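The long way round to a bus timetable

Wetstead has had a bus since before it had a sealed main street, and for most of that time the timetable was a single sheet taped inside the post office window. When the service was cut to two runs a day, Reshma Jacobs took the sheet home, scanned it and began writing to the shire.

Her argument was about hours. The first bus left at 9.40 am, too late for anyone starting work in Nenance at nine, and the last one back left at 3.15 pm. Apprentices were getting lifts with their parents. Older residents booked specialist appointments around a return trip they often missed, and then paid for a taxi.

"I had a folder of letters from people who'd given up on it," Jacobs says. "Then the operator would say patronage was low. Well, of course it was."

The operator, Pathirana Coaches, runs 23 vehicles from a depot behind the saleyards. Operations manager Clive Ashworth doesn't dispute the timetable was poor. The contract paid by the kilometre, he says, and drivers were rostered around the school runs, so the town service got whatever was left in the middle of the day.

A survey went out in March with the rates notices. It drew 500 replies, a lot of them handwritten, and the most common request was a bus before eight. Second was a stop at the training college on the Nenance ring road, where the existing route went straight past the gate.
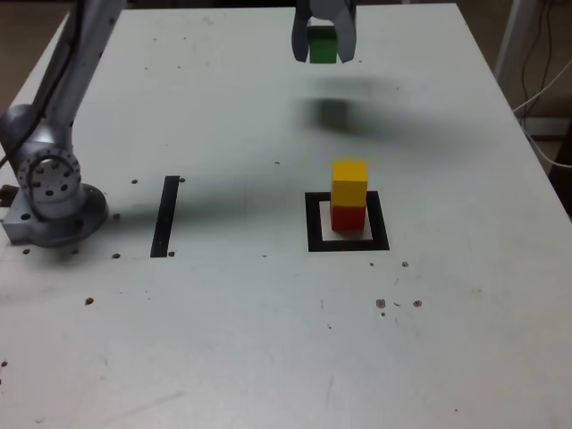
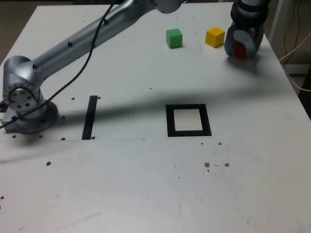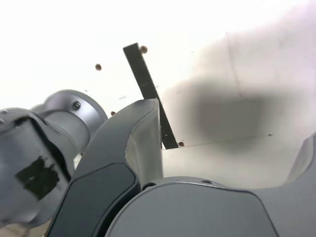
The college stop was the easier of the two. It needed a concrete pad, a sign and four extra minutes, and Ashworth agreed to it at the first meeting. The early run took much longer. It meant a split shift, and the drivers wanted the break in the middle paid at a proper rate.

Ruan Molefe, who drives the route most mornings now, was one of those who held out. He starts at 6.20 am, finishes the first half at ten and goes home to the dogs. "It's a long day on paper," he says. "I don't mind it."

The new timetable is funded for two years. Jacobs is already asking for a Saturday evening bus, and the shire has told her to put it in writing.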